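表带的问题，拖了一个夏天

六月里我下过决心，今年不再买表。决心维持得还算体面，因为我后来买的都是表带，严格来说不算破戒。

事情是从那块Willow开始的。三十多毫米的小三针，白盘，买来时配一条压花牛皮带，硬得像从鞋底上裁下来的。卖家Ostap Skoryk在邮件里说戴两个星期就软了。我戴了一个半月，软的是我的手腕。表带在腕骨外侧磨出一道红印，同事以为我终于开始锻炼，还问我是不是戴了护腕。

于是我去翻论坛。论坛上关于表带的帖子比关于机芯的还长，而且火气更大。有个叫Bohdan Karpenko的老哥坚持认为，表带的价钱不应低于手表的十分之一，底下有人问他那石英表怎么办，他三天没回。我把那帖子从头看到尾，看完已经凌晨，第二天早上还迟到了，戴着一块走时很准的表。

第一条买的是尼龙带，60块。颜色写的是“海军灰”，到手偏绿，像旧帐篷。戴起来倒是舒服，问题在于它要从表背下面穿过去，平白垫高一层，衬衫袖口扣不上。夏天无所谓，可我办公室的空调常年按冬天开。

第二条是Melnychuk的手工皮带，100出头，下单时可以选长度。我很认真地拿软尺量了手腕，又很认真地把数字填错了一格。结果最里面那个孔还松，表一路滑到手背上，看时间之前得先把它请回来。自己打孔也不难，我打了两个，一个歪，另一个为了迁就那个歪的，也歪。

第三条是钢带，Jatton出的，号称两端弧度适配各种表壳。“各种”里面不包括我这块。表耳和带头之间有道缝，平放看不出来，一抬手就哗啦响，开会时坐我旁边的Hanne Hafstein以为我在口袋里数硬币。拆表节那个小工具我也买了，附送三根顶针，断了两根，第三根滚进暖气片后面，至今下落不明。

到这时候我已经不太好意思算账了，但还是算了：三条表带、一把生耳钳、一瓶护理膏，再加上被划花的表耳抛光的钱，离再买一块Willow差得不远。当然，有人比我严重。Maksym Holovko上个月花2,365收了一条停产的原厂米粒钢带，手里没有能装它的表。他说表可以慢慢找。

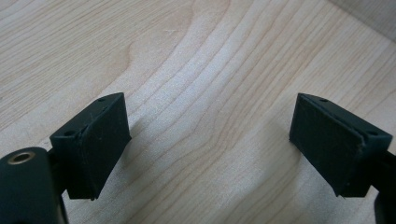 我最后的办法很没出息：把原来那条硬牛皮带装了回去。装之前拿手来回弯了一晚上，一边弯一边看球，上半场弯这头，下半场弯那头。护理膏抹了薄薄一层，说明书让静置一夜，我静置到吃完早饭。现在它离“软”还有段距离，起码不磨腕骨了，颜色也比刚买时深了一点，显得我好像很会养皮具。

换带的时候有几样心得，给跟我手一样笨的人：表耳内侧先贴一层胶带；生耳弹飞之前，先想好它会往哪儿飞；别在地毯上换，也别在深色地毯上找。快拆生耳确实省事，就是那根小拨杆会硌人，介意的话买带子前先问一句。

尼龙带送给了侄子，他觉得旧帐篷的颜色很酷。钢带还在抽屉里，谁家有块表壳弧度刚好是“各种”的，可以留言，邮费我出。Melnychuk那条我还舍不得扔，皮子真不错，星期五准备拿去给修鞋的师傅看看，能不能截短一截。

对了，有人在上一篇底下问Ritoteo那块潜水表值不值得买。我没戴过，光看图片挺漂亮。只是它的表耳开在两个常见尺寸中间，你自己想清楚。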